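3. Bench arrangement and cable handling

3.1 Work surface and rack position

The insertion task was laid out on a wooden table of ordinary household height, with the network switch held in two black rack rails standing at the far side. The rails were chosen over a full cabinet so that the front ports stayed open to the room and the surface ahead of them stayed available for laying out cable. All patch leads were blue Ethernet leads terminated in RJ45 plugs. Leads from two suppliers, Stamside and Ferness, were bought in for the study and sorted by boot style before use. The Stamside leads have the stiffer jacket. The Ferness leads take a set more readily when coiled and had to be hung straight overnight before they would lie flat.

A paper mailer was laid on the table ahead of the rack. Earlier layouts used a bare surface, a cotton cloth and a rubber mat. The cloth caught on the latch tab of the plug, and the mat gripped the jacket enough to pull a lead sideways when its free end moved. Paper did neither. A crumpled sheet also raises short lengths of cable clear of the table in places, which makes the jacket easier to pick up from the side.

Figure 1. Table and rack arrangement, with a blue lead brought to the front of the lower switch unit. 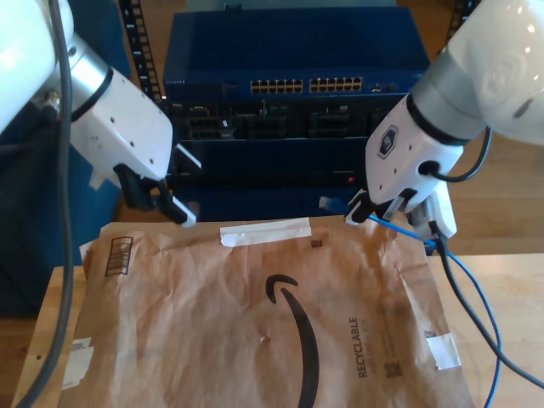
The free end of each lead was left to fall over the side of the table. This is common practice in small wiring rooms, where there is seldom space to coil the slack, but it has a cost. The hanging length pulls on the plug with a force that depends on how much cable is off the table, and the pull acts downward and outward from the port. For a short lead the effect can be ignored. For the longer leads it was enough to tip the plug in the port opening, so that the lower edge met the housing first and the latch did not engage.

Two remedies were compared. In the first, the slack was brought back onto the table and weighted with a small sandbag. In the second, the lead was held closer to the boot, which shortens the unsupported length between the grip and the plug. The second remedy was preferred because it adds no objects to the bench. Its drawback is that the boot itself can no longer flex, and any error in the angle of approach passes straight to the plug.

3.2 Plug presentation

A lead can be offered to the bench in two ways: laid flat, or hung from above with the plug pointing down. Flat presentation is simple to set up but leaves the rotation of the plug to chance. The latch tab may face up, down or to either side, and the natural twist of the jacket tends to return it to that position after it is turned. Hanging presentation removes much of the contact with the bench. The weight of the molded boot draws the last part of the jacket nearly straight, and the plug then turns slowly until the twist in the cable has worked itself out.
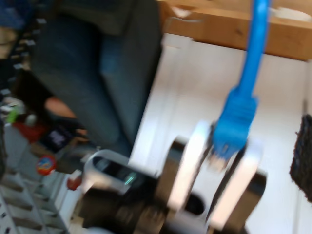
Settling time was the main difficulty with hanging leads. A freshly uncoiled lead continued to swing and turn well after it was released, and air movement from people walking past the bench was enough to start it again. Yuto Chiba, who prepared the leads, adopted the rule that a lead should be touched once at mid-length to damp the swing and then left alone. Leads prepared in this way were judged ready when the contacts faced the same direction at two successive checks. Leads that failed the checks were returned to the straightening rail and used later in the session.

Boot design also mattered. A bulky boot gives a good bearing surface for gripping but hides the latch tab, and on some leads the boot had to be pinched before the latch would release from the port. Slim boots allowed the latch to move freely but slipped more often. No single design was best for both insertion and removal, and results for the two are reported separately in Section 4.

3.3 Surface finish, lighting and housekeeping

The table was lit from overhead. On pale wood this produces bright patches whose position changes with the viewpoint, and a translucent plug lying within such a patch is difficult to make out by eye. The contacts are the only opaque feature of any size at the tip, and they disappear first. The mailer helped here as well, as brown paper gives a duller and darker ground than the wood. Where the paper did not reach, leads were moved by hand before each trial to a part of the table without strong reflection. 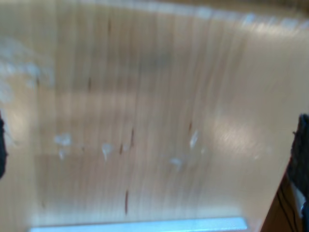
Small debris is a lesser concern but should be recorded. Cut cable ties, shreds of paper and clipped jacket ends collect on any wiring bench, and a fragment carried into a port can stop a plug short of full depth. The surface was to be wiped at the start of each session and again after any lead was re-terminated. Ports were checked with a hand lamp at the same intervals. The wiping cloth was kept dry, as damp wood marked the paper and caused it to stick.

The written procedure for the bench, last revised 3/24/24, sets out the order of these steps: wipe the table, check the ports, lay the paper, hang the leads to be used, and only then bring the first lead forward. An earlier version, in use until November, laid the paper before the ports were checked, and dust disturbed by the lamp and fingers settled on it. The revised order was kept for all trials reported in this paper.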